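Day five of carrying the gripper around the apartment and my thumb has finally stopped complaining! I think I've found the grip now, elbow tucked in, wrist loose, squeezing with the whole hand. My first-day recordings look like somebody stirring soup during an earthquake.

For anyone who missed the last post, I signed up to collect demos for Vurkon. You get a hand-held gripper with a camera on it, you do small household jobs with it as if it were your hand, and everything gets recorded so that a robot arm with the same kind of fingers can learn the motion later on. No arm at my place, no joystick, just me doing chores very slowly with a two-fingered claw. I love it. I did a weekend of remote control at Jeon before this (sitting at a desk, pushing an arm around through a headset) and it was fun, but I never got a feel for how hard I was squeezing. With the hand-held one you feel everything. When a thing starts to slip you know it in your fingers before you see it.

My target for the whole job is 1596 clips, which sounded insane on Thursday when I read the task sheet and sounds only a bit insane now. I'm at 800! A little past halfway, and the second half is supposed to be easier things in bigger rooms. We'll see.

This week is small objects into open boxes. Keys, pen caps, erasers, a thimble, clips. You'd think the big stuff would be the hard stuff, but a mug is a breeze compared to a paper clip lying flat on cloth. The pads have to come down on both sides of the thing at the same moment, and if one side gets there first the thing just scoots away. On a hard table you can chase it. On a blanket it digs itself into a fold and you have to back off and come in again from a different side.

And yes, I'm working on the bed. The task sheet wants lots of different surfaces, and the quilted red blanket with the gold stars is about as far from a bare table as I can get without going outdoors. It's puffy, it gives when you press on it, and the box never sits quite level. Great practice.
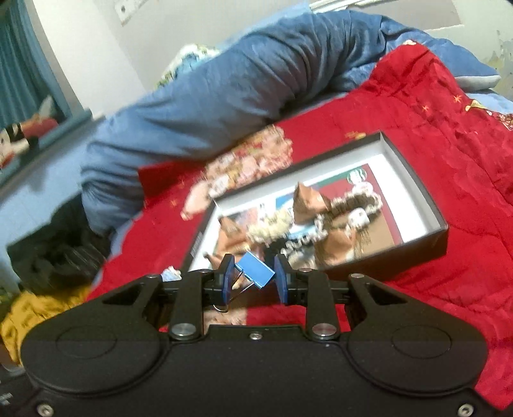 Blue binder clip in the jaws, black box behind it.

Binder clips turned out to be my favorite. They're awkward in a good way. The body is a wedge, so if you pinch it near the thin end it wants to squirt out of the fingers, and the wire handles flop to whichever side they like. I tried three ways of picking them up. Straight down from the top works if the clip is standing. From the side works if it's lying down, but then I scrape the blanket and drag a wrinkle along with me. What I like best is coming in at a slant and letting the clip hang a little crooked. It doesn't look tidy, but I can carry it that way all the way over to the box without my hand tensing up.

The carrying part has its own rules, by the way. No jerky stops. No swinging the camera off to look at something else (I keep wanting to check the clock). Pause for a breath over the box, lower, open the jaws, and lift straight up before you turn away. If you turn first, one finger catches the rim and the box comes with you. Ask me how many times I've done that. Then you start the next one with the object somewhere new, because if every clip begins in the same spot the robot only learns that spot.

The bit that surprised me most is that mistakes are welcome, within reason. If I miss a grab and then fix it smoothly, I keep the clip and tag it as a recovery. If I fumble around for ten seconds muttering, I throw it out. I was deleting every little miss for the first two days, and now I kind of wish I had those back.

I upload to Vilen in the evenings, and the review notes are usually there by breakfast. Last night's said my approach was too fast but the release was "very clean," and I walked around pleased about that for a good hour. So today I slowed the approach down. I hum while I do it now, one slow line of a song per pickup, and the motion comes out so much smoother. Thank goodness the thing doesn't record sound!

Next up is folding washcloths, and after that a sorting set called Tukine that everybody on the message board either adores or hates. I want to reach 1204 before I start on that one. If you've done cloth with a two-finger gripper, please leave me a tip in the comments, especially about corners. I tried one washcloth this afternoon just to see, and I got it folded in half on the fourth go, sort of, with one corner sticking out like a dog's ear.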